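Home | Topics | Ask | Tags | Members | Log in

Print this page | E-mail this page

Is a house rule about reach and stop buttons enough for two arms on a shared table?

Posted by Oana Manole

We have two white arms on one table at Humcombe, set up to pick shop items off a shelf and put them on a tray. Sandwiches, yogurts, chocolate bars, that sort of thing. Before anyone outside our group may use it, I have been asked to write "the safety rules". What I was handed as a starting point is a 12-page document from a different site, and as far as I can tell most of it is about wearing the right shoes.

The one line everybody quotes at me is that the arms are "collaborative", so no fence is needed. I don't buy it. The label is on the arm. The thing at the end of the arm is a gripper we chose ourselves, and the thing in the gripper might be a glass jar next week. Has anyone got a set of rules that people really follow? I would also like to know where the stop button ought to go, as ours sits on the table with the cables looping round it. 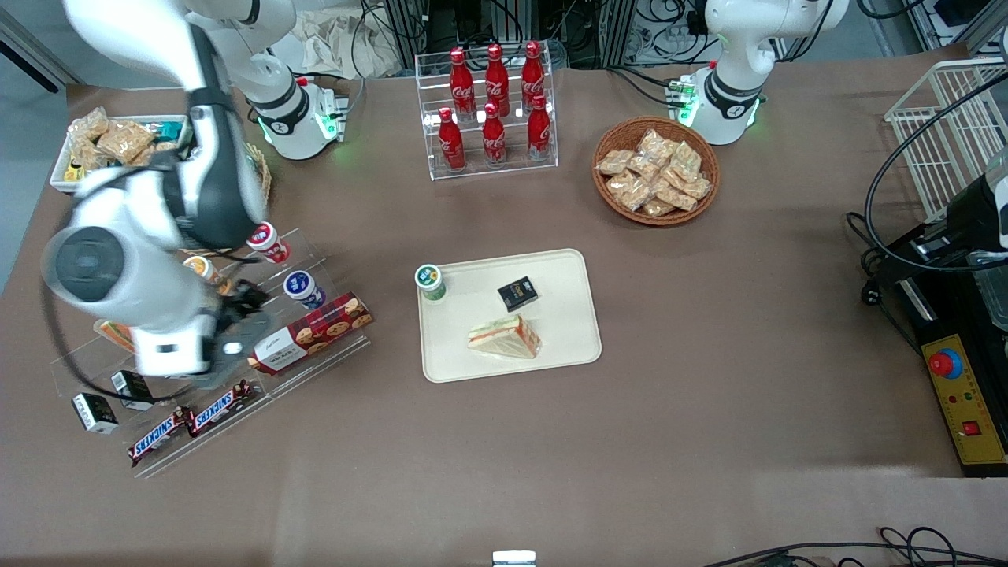
Shared Handling Bench, Humcombe Robotics Group

My draft so far says: no hands over the table while the arms are powered, one named person in charge per session, and stop button tested every morning. Duarte Valente, who shares the bench with me, thinks the first rule will be broken by lunchtime. He may be right. Someone always wants to straighten a sandwich.

Américo Prata

Duarte is right. "No hands over the table while powered" is a rule written for the file. If resetting the shelf means powering down two arms and waiting for them to come back, people will reach in, and they'll do it when you're out of the room.

Write down two states instead. In the first, the arms are in a protective stop and the person resetting the table holds the pendant. In the second, the arms may move and everyone stands behind a line on the floor. Then measure how long the change takes. If it's slow, fix that before you print anything.

On "collaborative": your suspicion is fair. The risk assessment is for the whole application — arm, gripper, object, table, speed and the people near it. A supplier's certificate for the bare arm covers the bare arm. Look at ISO 10218 parts 1 and 2, and ISO/TS 15066 for contact limits, and check which edition your safety officer works from. I wouldn't trust anybody's summary of them, mine included.

As for the button, try it from where people stand. Can you hit it without leaning across the space the arms can reach, and without putting your hand through a loop of cable? If either answer is no, move it or add a second one. Check that it stops both arms, too. I have seen a setup at another lab where it stopped one and the other carried on with its tray. And tie the cables down. A loose loop on a work surface will get caught sooner or later, by a wrist or by a sleeve.

Rui Carvalho

we just turn the speed right down and never had a problem. 673 runs since May and not a scratch. people overthink this stuff

Austra Žukauskas

673 runs without an accident tells you very little about an accident you'd expect to be rare, and I'd want to know whether near misses were written down. They usually aren't. Ours weren't until we put a sheet of paper beside the bench and stopped asking for names on it.

Slow speed helps with a knock from a moving arm. It does much less for a finger between the gripper and the edge of a shelf. Go through your pinch points with the power off, one shelf level at a time, and write down what you find. I'd add one rule to Oana's draft: any change of gripper, shelf or object type means the assessment gets looked at again, with a signature. It's dull and people moan.

I'd also drop "tested every morning" unless there is a log. We had a daily test at Ostberg for a year and I doubt it was done on half the days.

Viewed 3,924 times

Comments

gekar_bench: Would the two-state idea still work if one arm is being moved by hand and the other is stopped?

Américo Prata: Maybe, but treat it as a third state and assess it separately. Don't let it creep in under one of the other two.

Louro: Our auditor wanted the floor line in yellow and had no interest in whether anyone stood behind it. Make of that what you like.

Oana Manole: Thanks all. Stop button is being moved and the cables are getting clips. Duarte timed the reset on Sunday and it's far too slow, so that's next.

Print this page | E-mail this page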